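Against the Corrected Edition

When a publisher reissues a novel, somebody has to decide which words go in it. Most readers never think about this. They assume that the text of a book is a fixed thing and that a new printing differs from the old one in its cover, its introduction and its price. For a living author with a file on a server, that is close to true. For a dead author with two typescripts, a set of marked proofs and a first edition that agrees with none of them, it is wrong, and the person who picks among the versions has more effect on what we read than any critic will.

My case is Delphine Fitzsimmons. Her novel The Salt Ledger was out of print for most of my adult life. It came back in 2000 from McIntyre, in a plain paperback set from the first edition, misprints included. Last November it came back again, this time from Luvine, as a "corrected edition" with 200 changes to the text, listed in an appendix in very small type. I have read the two side by side. I think the corrected edition is the worse book, and I think the reasons apply well beyond one novelist.

First, what was changed. The larger part is spelling and punctuation. Fitzsimmons was inconsistent about hyphens, wrote "gray" and "grey" in the same chapter, and dropped the closing quotation mark at the end of long speeches. The Luvine editors made all of this regular. I have no quarrel with most of it. A missing quotation mark carries no meaning, and a reader who trips over one has lost a second for nothing.

The second group is factual. In chapter four the ferry leaves from the north pier. In chapter nine the same ferry, on the same trip as remembered by the narrator's sister, leaves from the south pier. The corrected edition moves it to the north pier in both places. The appendix gives the reason in one word: "consistency."

That change should not have been made. The novel is told by people who do not agree about what happened. The sister is wrong about the color of the coat, about who paid for the tickets and about whether their father waved. The editors left those errors alone because each is contradicted openly by another character. The pier is not contradicted by anyone, so it was treated as the author's slip. It may have been a slip. It may also have been the one mistake Fitzsimmons trusted her readers to catch for themselves. The typescripts do not settle the matter, since the pier is south in both of them. An editor with no evidence should leave the words where they are and write a note.

The third group is the one that troubles me. It covers 10 passages in which the editors restored material from the earlier typescript that had been cut before the book was first printed. The argument is that the cuts were forced on Fitzsimmons by her first publisher, Tesier, who wanted a shorter book. A letter in the appendix supports this, up to a point. She complains of "the knife." She also says, two paragraphs down, that the harbor chapter "moves now." The introduction quotes the first remark and leaves out the second.

There is an old dispute here about final intentions. One school holds that the right text is the one the author wanted before other people interfered. The other holds that a published novel is a joint product, shaped by editors, typesetters and deadlines, and that the version people bought and argued about has a claim of its own. I used to belong to the first school. I left it after reading enough restored texts to notice that nearly all of them were longer. Authors do not always overwrite and publishers do not always trim well, but a method that adds material in almost every case should make its users suspicious of it.

Take the harbor chapter. In the first edition it ends when the narrator puts the ledger back on the shelf and goes down to supper. In the Luvine text he puts the ledger back, then stands at the window for a page and a half and considers what the figures mean. Every point he makes at the window is one the reader has already worked out from the figures. The writing is good. It is Fitzsimmons, after all. But it explains a chapter whose whole method was to withhold the explanation, and it takes away the small shock of supper.

I would be less bothered if the corrected edition were sold as an alternative. It is sold as a replacement. The McIntyre paperback went out of print the same season, and the reader who orders the novel now will get the page and a half at the window and will have no reason to doubt that it was always there. In 10 years there will be essays that rest on it.

Some of this comes from the tools. Comparing two versions of a long text once took months and a good deal of eyesight. Luvine used Stokeo, a collation program that lines up any number of versions and marks each point where they differ. I have used it myself and it is accurate. Its weakness lies in what it does to the person at the screen. Every difference appears as an open item, in the same color and at the same size, and stays open until a choice is entered. A comma and a deleted page have equal standing. After an afternoon of this, one starts to feel that each variant is a problem and that leaving the printed text alone is a failure to solve it.

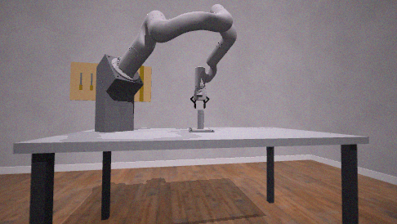 A rendered robot arm on its pedestal, reaching over a table.

The program cannot be blamed for the decisions. People entered them. But an editor working from paper had to want a change badly enough to copy it out by hand, and that effort filtered out a good many weak ones. With the effort gone, the filter has to be put back on purpose, as a rule stated at the front of the book.

My own rule would be short. Correct what is plainly a printing error. Where the author may have meant it, leave it and add a note. Print cut passages in full at the back, with the letters that bear on them quoted whole. This gives the reader everything the corrected edition gives, and it keeps the novel that was published in one piece.

Luvine has said that a second printing is planned for 19th June, with a few further corrections. I have written to ask that the south pier be given back to the sister, and that the second half of the letter be printed alongside the first. As for the harbor chapter, I have kept my McIntyre copy, which has a cracked spine and a misprint on page 2, and that is the one I lend.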